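Wesdale Boards > Home and Workshop > Toys, Games and Odds and Ends

Thread: Which wood top for see-through plastic toys?

cornerlathe
Posted January 1, 2021

Okay so I've been putting together a play table for the spare room and I'm stuck on the top. I have a bin of those see-through colored plastic dishes and a few squishy balls, and I want a surface that makes the colors pop. My two choices are a pale blond top from Clovwood or a dark walnut stain on the pine I already own. The Clovwood one is 200 bucks, the stain is basically free. Anybody have both?

pebble_and_twine
Pale. Pale, pale, pale! We had a dark table for years and see-through stuff just dies on it, the color has nothing to bounce off and you end up with muddy little puddles. On light wood the rims light up, especially the pink and the lime green. I could look at that all day.

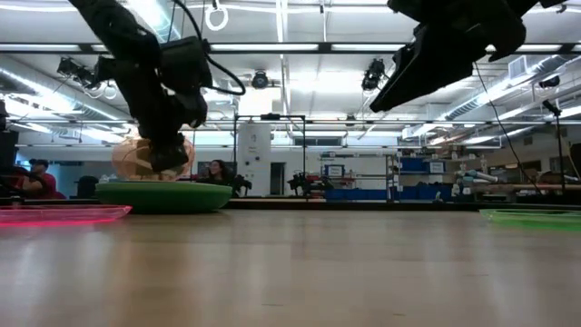
And the balls do it too, the orange kind with the netted surface most of all. Get a light over your head and they go all soft and peachy inside. Set one on top of something green and it's the best thing on the table. So yeah, spend the money. I'd skip the walnut even if somebody paid for the can.

mr_dovetail
I'm going to disagree a little. Pale wood shows every single thing. Ink, juice, the ring from a coffee mug. I sanded mine back in May and it already looks tired. If this is for kids I'd stain the pine and put a lamp next to it - a decent lamp fixes most of the color problem.

pebble_and_twine
A lamp doesn't fix brown under blue though. Try it with a blue dish on a walnut board and tell me it still looks blue.

mr_dovetail
I did try it, that's my kitchen table lol. Looks fine to me. Darker, sure, but fine.

cornerlathe
Ha, well now I'm more confused. What about the grain? The sample I got has long soft lines in it and I can't decide if that's going to be too busy once there's a bunch of stuff on top.

halfpintjig
Soft grain is no problem, you stop seeing it in a day. It's the knotty stuff that fights with the toys. I like a bit of pinkish tan mixed in with the cream myself, it keeps the table from looking like an office desk.
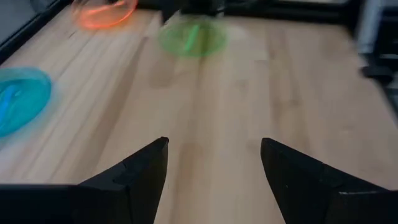 Blue dish on blond wood, bright rim and all.

pebble_and_twine
THAT blue. Thank you, I rest my case.

mr_dovetail
Fine, the blue is nice. I still say you'll be wiping that top down every night.

halfpintjig
You wipe any top down every night if kids are eating at it. I put two coats of the Jinotora matte on mine and marker comes off with a damp rag. Don't get the gloss, the glare is awful under long ceiling lights and you'll hate it by dinner.

cornerlathe
Okay the matte is a good tip. Does it yellow? I've got 468 square inches to cover (small table!) so one can should be plenty, but I don't want to redo it next year.

halfpintjig
Mine's a tiny bit warmer than when I started. I had to put a scrap next to it to tell.

mr_dovetail
If you're going to do it, go over it by hand with 200 grit first and don't rush the second coat. And price the same top at Cunha before you order, shipping got me last time.

cornerlathe
Will do. Going with pale, sorry dovetail. I'll use the pine for a shelf and you can pick the stain.

mr_dovetail
Walnut.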